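Cuaderno taller, enero, 16:40

Presupuesto pinza / celda desmontaje. Virnex pide 3866 por pinza + cámara de muñeca, portes aparte (285, un robo). Cornotetti no contesta. Nobuhle insiste en pedir tambien dedos de repuesto, 5 juegos. De acuerdo, pero de la partida de consumibles.

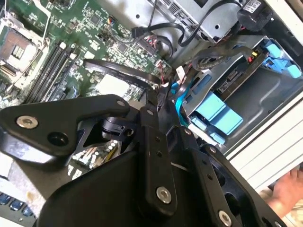

Pinza dentro de la torre abierta, placa a la izquierda, jaula de discos a la derecha.

Lo que me preocupa para la compra: el sitio. Cables de la fuente, la cinta negra cruzando por el medio, clips azules de la jaula. Pedir a Nekix cotas de una pinza mas estrecha antes de firmar nada. Carrera de 100 mm nos sobra.

Pdte: preguntar a Ntombi si la mesa de fijación entra en este pedido o en el siguiente.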